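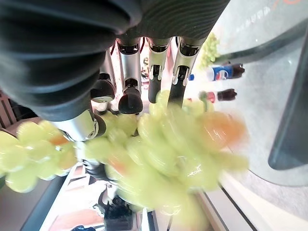

Visiting the Skilleck open day in Drellonbridge

Jul 27, 2023

Skilleck makes call-screening software for landlines and small office phone systems. Once a year it opens its building in Drellonbridge to customers and anyone else who registers. I have used its basic plan at home since December, mostly to stop calls about loft insulation, so I put my name down.

The office is on an old trading estate behind the station. It is a short walk, but the signs run out at the second roundabout and I went the wrong way round the car park. Parking is free if you drive. Visitors sign in at the front desk and are put into groups of up to 6.

Our group was taken round by Ffion Gethin from the support team. We began in the room where reported numbers are checked. When a customer marks a call as a nuisance, the report goes into a queue with the time, the length of the call and whether the number was withheld. One report does very little. A number has to be reported by several separate households before it is blocked for everybody, and a person looks at it before that happens. Gethin said the hardest cases are surgeries and delivery firms, whose calls often come from a switchboard that hides the number. People reject them by mistake and then miss an appointment.

Next door was the test bench, with 71 phones on metal shelving. Most were ordinary cordless models from the past twenty years. Each new version of the software is tried on all of them before release. An older Plesel handset had a note taped to it saying it would not show names longer than ten letters.

After tea there was a talk by Aurelia Pfister, who runs the product side. She explained how callers copy a local dialling code so the call looks familiar, and why blocking the displayed number is little use in that case. Skilleck's answer is to ask unknown callers to say their name before the phone rings. You hear the recording and choose whether to pick up. She played four recordings made by staff, and the delay before each one was longer than I would like. She said they are working on it.

The new Gounder box was on show as well. It plugs in between the phone and the wall socket and does not need an app, which will suit my mother. The buttons are large and the menu is spoken. I tried adding a number to the allowed list and managed it on the second go. No price had been set.

Questions were mostly about mobiles. The mobile version still sends withheld calls straight to voicemail, with no option to screen them first. I asked whether this would change and was told it is planned, without a date.

The visit took two hours and was free. Places for next year will be listed on the Skilleck website, under Events.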